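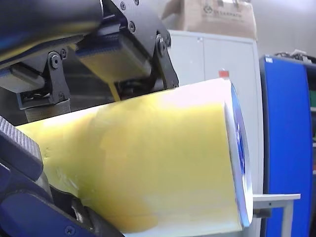 Roll goods: reading the surface, the end and the core
Speaker notes, Horneck storage day, Monday, August 7, 2023

Search this site
Enter keywords Go

Slide 1. Opening

Leave the yellow roll on screen while people sit down. Start with the side of it, where there are faint smudges and creases. Ask the room for a word to write on the intake sheet. Expect "dirty," "worn," "used," "handled," and "fine." Write them on the board and leave them there until slide 5.

Scope of the talk: soft material stored on a roll, between delivery and first cut. Paper, film, fabric, foam and felt all come into it. Rigid sheet does not. Unrolling and cutting equipment is Iveta Mikuš's session after lunch, so send those questions to her.

Slide 2. Three surfaces

A roll has a side, two end faces and a core. Most intake sheets have one box for all of them, usually called "condition." The Jondik sheet had one box until last October. It now has three, and the end faces are entered separately as left and right, as seen by a person facing the shelf label.

Go back to the yellow roll for a moment. The end is a white circle with blue inside it. From this angle I would not say whether the blue is a core or a label, and the sheet should allow for that. We added the entry "center, not identified" for this purpose. People had been writing "blue core" and then ordering plugs to fit a core that was a printed disk.

Slide 3. The side

Terms as used in the stockroom:

Smudge: a change in color or shine with no change in shape. Check under a lamp held low and to one side. If it casts no shadow, enter it as a smudge.

Crease: a line with a fold in it. It casts a shadow on one side. Enter the direction, either along the roll or around it.

Dent: a low area with no line. Soft rolls dent under their own weight. Enter the length of the dent along the roll in millimeters.

Ripple: repeated low and high bands around the roll, normally from uneven winding. It is a supplier matter and goes on the supplier form.

Highlights cause more wrong entries than anything else on this list. A pale yellow roll under a ceiling light goes almost white along the top. On the yellow roll the upper edge is much brighter than the rest, and that is light. Fading also produces a pale band along the top, and a roll near a window for a season can show one. To separate the two, turn the roll a quarter turn. The light stays at the top and the fading moves with the material.

Pause here. Someone will ask about rolls too heavy to turn. Answer: move the lamp.

Slide 4. The end faces

The end is a section through every layer, so it records winding tension. An even face means the layers were laid straight. A face that steps in and out is called telescoping. Measure the step with a straight edge laid across the face. Our limit is 2 mm on paper and film. On foam and felt there is no fixed limit – compare with the last delivery and use judgment.

Dust collects on end faces before it collects anywhere else. Brush from the center outward with a dry brush. Brushing toward the center pushes dust into the core, and it comes out again when the roll is mounted.

End caps: plain card disks are enough for storage. Cut them larger than the roll so that the edge of the card takes the knock. Do not tape the card to the outer layer. Tape it to the wrap.

Slide 5. Back to the words on the board

Go through the opening words one at a time.

"Dirty" is a conclusion. Replace with smudge, location, size.
"Worn" and "used" are histories. The person doing intake did not see the history.
"Handled" is a history too, and it applies to every roll that has ever reached a shelf.
"Fine" means the entry was skipped.

For the roll on slide 1, the entry I would accept is: "Side, faint smudges and creases, scattered. Right end, white, flat. Center blue, not identified. Left end not seen." It takes up two lines on the sheet. The last item matters as much as the others. A blank box reads as "no damage" to the next person.

Slide 6. Storage position

Horizontal on a core bar is the default. The bar carries the load and the side touches nothing. The Ingvarsson rack takes bars up to 800 mm between supports, and wider rolls go on the lower level where the supports are fixed.

Horizontal in a cradle is acceptable for soft rolls under 200 mm in diameter. Line the cradle. We use Hullano sleeve, doubled, seam down. Turn the roll at each stock check so the same part is not always underneath.

Upright on the end is for short stays only. The lower end face takes the whole weight, and a soft roll spreads at the foot.

Stacked directly on one another: no. We had a stack of felt in bay 88 for one summer, and the bottom row came out oval. It was still usable, but it would not run true on a bar and had to be cut by hand on the table.

Slide 7. Lifting

Pressure on a soft roll should be spread over as large an area as the lift allows. Fingertips leave dents. Flat palms or a sling leave fewer. If one end is lifted before the other, the layers near the low end can shift, and the shift shows later as telescoping on that face.

Clean gloves on pale colors. Change them when they gray. A smudge on yellow shows sooner than the same smudge on blue or brown, so do the pale rolls first in any session and the dark ones after.

Slide 8. Labels

One label on the wrap, one inside the core. None on the material. The core label carries the roll number only. The wrap label carries everything else and gets replaced when the wrap does. Pencil or thermal print, no felt pen near absorbent stock.

Slide 9. Questions held over from the last talk

Does a crease come out? Some relax when the roll is hung on a bar for a week. Film creases mostly stay. Enter the crease at intake either way and update the entry if it goes.

Should the outer turn be cut off and thrown away? Not at intake. The outer turn is protecting the next one. Cut it at first use and deduct it from the length.

Who signs the sheet? The person who looked at the roll. If two people looked, the one who held the lamp signs.

End on the blank three-box sheet. Paper copies are by the door. Leave ten minutes for the demonstration with the low lamp, lights off at the front of the room only.

Comments

Chiamaka Akande
The quarter-turn check works for us on fabric too. On loosely wound foam I would go slower, as the outer turn can slip and then the label position is wrong. Is the left/right rule from the shelf label used for rolls stored in from the back of the rack?

Iveta Mikuš
Yes, same rule. Face the label, whichever side the roll went in from. On plugs: measure the core bore at both ends before ordering, they are not always the same.

stockroom_b
We have had "center, not identified" on our sheet since spring. Gets used more than I expected. Do you have the three-box sheet in a letter-size version?

Reader
Slide 6, the cradle limit – is that the diameter with the sleeve on or off?

Chiamaka Akande
I took it as off. The sleeve is counted with the cradle in our notes from the day.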